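Subject: Re: [commons-path] mowing the edges + gravel top up

Hi all, quick one before I have to run

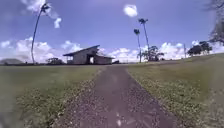 The path looking toward the barn, clover on both sides.

Answering Iara's questions in between, hope it stays readable.

Iara Palma wrote:
> Before anybody books the mower I'd like us to agree on the edges. Last
> year they were cut right up to the stones and the clover was gone for
> weeks. Can we leave a strip this time?

Yes please. Look at the right hand side, there's a lot more of it there than on the left and it goes a good way out into the grass. I would leave all of that alone till the flowers are done. The left band is thinner, could live with a trim on the outside if people want it tidy. Not up to the gravel though.

> How wide a strip? Brellby will want a number, they won't take "leave
> the nice bit".

Say 3 feet on the left, 5 on the right. If they can't do two widths then 5 both sides. I can put canes in the evening before, have 14 in the shed, should do if we space them out.

> Second thing, the gravel. Rallden quoted for a full new surface with
> timber edging the whole way down. I think it's too much.

Agree, way too much. I don't want edging at all. The stones just run out into the turf and it looks right like that, plus edging is one more thing to trip on and one more thing to rot. And they want 900 for the timber alone, before anybody has picked up a shovel. Lahtinen will sell us loose gravel by the trailer load and we rake it in ourselves. Grey mix, small, not the big white stuff, which rolls underfoot and ends up in the grass where the mower finds it.

Where to put it: the near end is wide and can stay as it is I think, it's mostly packed dirt with pebbles in it and good to walk on. I'd start further along and work toward the barn. Somebody with better knees than me should walk it after a rainy night and mark the soft spots. Flour or chalk, no spray paint please, we had orange grass till March.

> Third, do we tell people to keep off the slope while the clover is out?

No sign. People walk on the path, the kids roll down the slope, clover comes back. If you put a sign up there you'd see it from everywhere, it's all open out that way.

> Last one. Can the mower stay in the barn overnight or does it have to
> go back each time?

Under the overhang is ok by me, on the left where it's covered. Not inside the big doorway, Hakell still need to get in there with the trailer and they were not happy the last time something was parked in the way. Put a tarp over it. And take the key out!!

Also, seperate thing, would it be ok to leave the barn boards as they are? There was talk of staining them. They have gone that nice gray and I'd be sorry to see them brown. If there's a rotten one swap it, otherwise leave it be. Can start a new thread if people feel strongly, don't want to mix it up with the mowing.

So what I need from the list:

- ok or not ok on 3 and 5 feet
- who has a trailer hitch that fits Lahtinens trailer (mine doesnt)
- rakes, the wide kind, bring what you have
- somebody to call Rallden and say no thanks, nicely. Iara would you? They know you

If I hear nothing on the widths I'll pass them on to Brellby as written. Not reading mail till after supper so text if the mower thing is urgent.

Oh and gloves. The bag in the barn is all left hands.

--
commons-path mailing list | Contact the list owner | Copyright remains with the authors of each message | Back to top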